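Bench notes, December, tablet battery rundown

Picked up from Gopinath's list. Two tablets left to do, the Runden 8 and the older Betancur. Both charged overnight on the same Prelholm brick, both showing full at start.

Brightness matched with the meter not the slider – slider halfway on the Runden is much brighter than halfway on the Betancur, which is how we got the silly numbers last time. Wifi on, bluetooth off, sound at 5. Video loop from local storage, not streamed.

Started 1345. Runden dropped 16 percent in the first stretch, Betancur barely moved then fell off quicker. Don't trust the Betancur gauge at the top end, it sits at full for ages. Need to log voltage as well, Busisiwe has a script somehwere, ask.

Betancur rebooted itself once mid loop. Update prompt. Turned off auto updates on both, restarted that run from full so todays figure for it is junk. Keep the Runden one.

Browser test: same 5 pages, cache cleared each time. Runden quicker on all but the map page. Map page stutters on both when you pinch, worse in portrait.

Touch: dead strip down the left edge of the Betancur with the case on. Fine with case off. Check the Hodcombe unit for the same thing before writing it up as a fault. 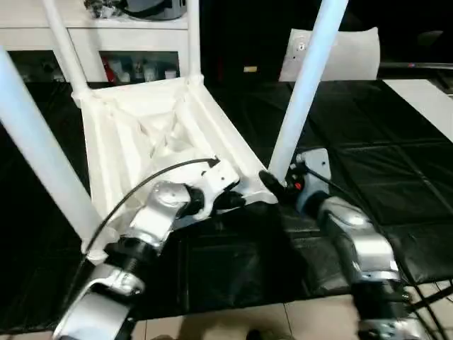
White chair upside down on the black mat, legs up.

To do
– rerun Betancur, full charge, updates off
– get script from Busisiwe
– firmware 2 on the Runden, then repeat browser pages only
– send Gopinath the raw log, he wants it unrounded
– lable the chargers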